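Basket weavers' fair moves indoors at Wakitz, and I came home with sore thumbs

14/10/2020

I have been going to the Wakitz craft fair for 8 years now and this was the first one where I didn't need rubber boots. The whole thing has moved off the field and into the old Amano hall behind the bus station, and I have to say I was grumpy about it when I heard. The field was half the fun! You parked in a ditch, you ate a sausage in the drizzle, you bought something you couldn't fit in the car. But the hall has a proper roof and proper lights, and by eleven in the morning I had stopped complaining and started spending.

Word about the move came out in August, when the field's owners told the fair they wanted to put it down to winter feed. There was talk of skipping the year. Then the hall came up, with its big side doors that roll all the way open so the air blows straight through, and that settled it. They let in 100 people at a time, which meant a line along the fence for most of the morning (bring a book next year, or a chatty neighbor). Masks on, one way round, hand gel on every second table. It worked fine. I could see what was for sale without somebody's elbow in my ribs.

There were 57 stalls, so the program said, and a good half of them were baskets of one sort or another. Willow mostly, then rush, then a whole row of people working in cotton cord and paper yarn, which I don't remember seeing much of in the field days - I suppose the rain would have finished it off. One stall had nothing but bread baskets. Another had log carriers so stiff and heavy I could barely lift one empty. Prices were up a bit on last year and I heard some muttering at the tea counter, but a hand-made basket takes hours and I've always thought they were too cheap.

The best part for me was the Iltilix tent (not a tent this time, more of a roped-off corner, but everybody still calls it the tent). Iltilix is the little yarn and cane shop over on the mill road, and every year they run a beginners' table. You pay 4 dollars, you get a base and a bundle of stakes, and you sit there until you have something or until your thumbs give out. I sat down next to a boy who must have been ten and he was miles ahead of me before I'd finished my first round. Mine leans. It leans quite a lot. I was told to pack the rows down harder as I went and to keep the cane damp, and I did neither of those things well enough.

What I did learn is how much work goes into a border. I'd never given them a thought. You can weave the sides half asleep once you get going, but the top edge is where you have to tuck and fold and keep count, and one wrong turn shows. After an hour of that I went back round the hall looking at nothing but rims - plain rolled ones, plaits, thick ones, skinny ones, some in the same color as the sides and some not.
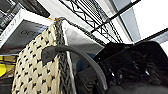 Cream weave flecked with black, and a thick gray braided rim.

The two-color baskets seemed to be what everyone was after this year. I saw several go past me in the tea line, tucked under arms or already full of other shopping. Plain willow was slower, though the Vumton growers at the far end told me they'd sold out of cut bundles before lunch, so plenty of people must be planning to make their own over the winter. I bought two bundles myself, with no idea where I'm going to soak them. The bathtub, probably. Don't tell the rest of the house.

A few grumbles, to be fair. The parking at the bus station is tight and you have to feed the meter, and there was only one door for going out, so it backed up badly when the rain came on mid-afternoon. The sausage man didn't come (I did ask). And the hall echoes, so the fiddle player by the entrance was a bit much if your stall happened to be beside him.

The fair hasn't said yet if it will stay indoors next year. There's a sheet at the Iltilix counter where you can put down which you'd prefer, field or hall, and it will be there until the end of the month. I went for the hall, and wrote "bring back the sausages" in the space underneath.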